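4.2 Preparación de la superficie y colocación de la báscula Zirkix

Antes de encender el equipo, compruebe que la mesa de trabajo está nivelada y libre de vibraciones. La desviación máxima admitida es de 4 mm entre extremos.

1. Retire el tornillo de transporte situado en la base (llave hexagonal de 6 mm) y guárdelo.
2. Apoye la báscula sobre sus patas y gire las dos delanteras hasta centrar la burbuja.
3. Conecte el adaptador Gerkholm a la toma posterior. No utilice alargadores.
4. Pulse ON y espere a que la pantalla indique 0,0 g.

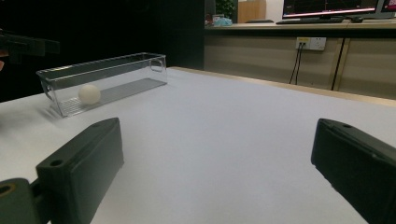
5. Coloque el recipiente vacío en el centro del plato y pulse TARA. El peso del recipiente no debe superar 118 g; por encima de ese valor aparece el aviso E-19.
6. Añada el producto y anote la lectura cuando se apague el indicador de estabilidad.

Nota: si cambia de recipiente, repita el paso 5.

PRECAUCIÓN: no limpie el plato con disolventes. Desconecte el adaptador antes de pasar un paño húmedo.

El ajuste de fábrica es válido para casi todos los usos de cocina y taller. Para la calibración con pesa externa, véase el apartado 4.3.

Revisión del texto: Hedvika Murín, 10/8/24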